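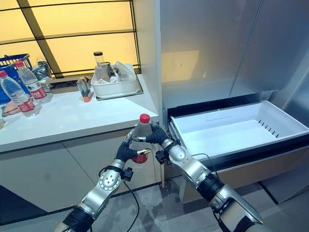 Looking after a shared refrigerator: guidance for kitchen users

This page sets out how the shared refrigerators at Westinwood are to be emptied, cleaned and refilled. It applies to the kitchens in the Ellon and Latuheru buildings and to any other kitchen fitted with a bottom freezer drawer. Residents and staff who have signed up for a cleaning turn should read it through before starting.

Before you begin

Put a notice on the refrigerator door the evening before, asking users to remove anything they wish to keep. Items without a name and date may be thrown away at the next clean. Please do not begin during meal times. The period between 2 pm and 4 pm is normally the quietest.

You will need:
two clean cloths and a dry towel
warm water with a little washing-up liquid
bicarbonate of soda
a cool box with ice packs
a bin bag and a recycling bag

Emptying the shelves

Work from the top shelf downwards. Place chilled food in the cool box first, with meat and dairy at the bottom and salad on top. Drinks may stand on the worktop while you clean, provided they are returned promptly.

Check each container as it comes out. Lids and caps should be closed firmly before anything is laid on its side. Where a label has come away, look for a date on the base or neck. If none can be found and the container has been opened, dispose of the contents.
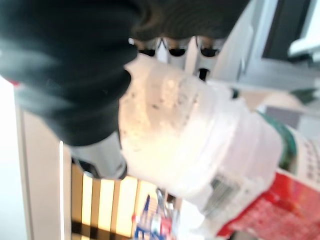

Plastic containers that are to be kept should be wiped on the outside before they go back. Moisture collects on cold plastic and will mark a clean shelf. Packets should be kept upright and dry, and any with a torn seam should be moved into a lidded tub.

Cleaning the freezer drawer

Pull the drawer out to its full extent and check that it is resting evenly on its runners. Remove all food and any loose ice. Wipe the base and sides with a cloth that has been well wrung out, and take care not to push water into the ventilation slots. For stains, use one tablespoon of bicarbonate of soda in a litre of warm water. Scouring pads and bleach must not be used on the plastic.

Dry the drawer thoroughly with the towel, including the rim and corners, before closing it. Stainless-steel fronts should be wiped in the direction of the grain.

Putting things back

Return food within four hours of the start of the clean, and sooner if the ice packs begin to soften. Raw meat belongs on the lowest shelf. Leave a small gap between items and the back wall so that air can move freely.

Bottled drinks should be stored upright in the door wherever they fit. A bottle that must lie flat should be placed on the middle shelf, with its label facing outwards. Full bottles of water should not be put in the freezer drawer, as they may split.

Opened food should be used or removed within seven days, unless the packaging gives a shorter period.

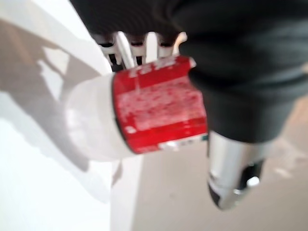

KATOV, March

The rota for the spring term is now on display in each kitchen. Every shared refrigerator will be cleaned once every four weeks, and the person named on the rota should initial the sheet when the work is finished. If you cannot take your turn, please arrange an exchange and write the change on the sheet.

Faults such as a drawer that will not close or a door seal that has come loose should be reported to the Westinwood house office. Please leave the refrigerator switched on while waiting for a visit, unless the office advises otherwise.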